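Mitmachen beim Blumentisch: Teilnehmende für eine Reihe zum Arrangieren gesucht

Vellia sucht für den September 11 Personen, die bereit sind, Tulpen in Vasen zu stellen und sich danach ehrlich dazu zu äußern. Das klingt nach wenig. Wer schon einmal einen Strauß für andere hergerichtet hat, weiß, wie schnell man sich dabei verzettelt.

Wir sind selbst nicht überzeugt, dass es die eine richtige Art gibt, fünf Blumen auf einen Tisch zu bringen. In Ratgebern steht viel von ungeraden Zahlen, vom höchsten Stiel in der Mitte und von Farben, die sich angeblich beißen. Belegt ist davon erstaunlich wenig. Genau das wollen wir in der Reihe Rinddale prüfen, und zwar mit Leuten, die keine Floristik gelernt haben.

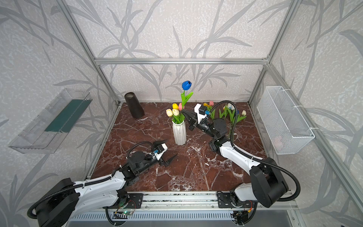
Henrike Dahlmann

Die weiße, geriffelte Vase mit der gelben, der rosa und den beiden cremefarbenen Tulpen halten manche bei uns für fertig. Andere stören sich an der blauen, die dahinter alles überragt. Und die dunkelbraune Vase links hinten bleibt leer - ob sie auf dem Marmor etwas beiträgt oder bloß herumsteht, darüber streiten wir seit Wochen. Auch die Tapete mit den großen grauen Gräsern hat nicht nur Freunde.

Was wir erwarten: 2 Termine in unseren Räumen in Skarelbridge, dazwischen ein kurzer Fragebogen. Beim ersten Termin beurteilen Sie vorbereitete Sträuße, beim zweiten arrangieren Sie selbst. Vasen und Blumen stellen wir. Schürze bitte mitbringen, wenn Ihnen die Kleidung lieb ist.

Was Sie nicht erwarten sollten: einen Kurs, ein Zertifikat oder Lob. Es gibt eine Aufwandsentschädigung von 17 Euro je Termin und Kaffee von mittlerer Güte. Fahrtkosten übernehmen wir nicht, das wurde mehrfach beantragt und mehrfach abgelehnt.

Mindestalter 18 Jahre. Wer auf Pollen oder Tulpensaft empfindlich reagiert, meldet sich bitte nicht an. Personen mit abgeschlossener Floristikausbildung können wir diesmal nicht berücksichtigen.

Bewerbungen mit zwei, drei Sätzen zur eigenen Meinung über Schnittblumen - gern auch einer schlechten - schriftlich an Vellia, Stichwort Rinddale, Kennziffer 798. Fotos eigener Sträuße brauchen wir nicht.

Stand der Ausschreibung: 20. Juni 2025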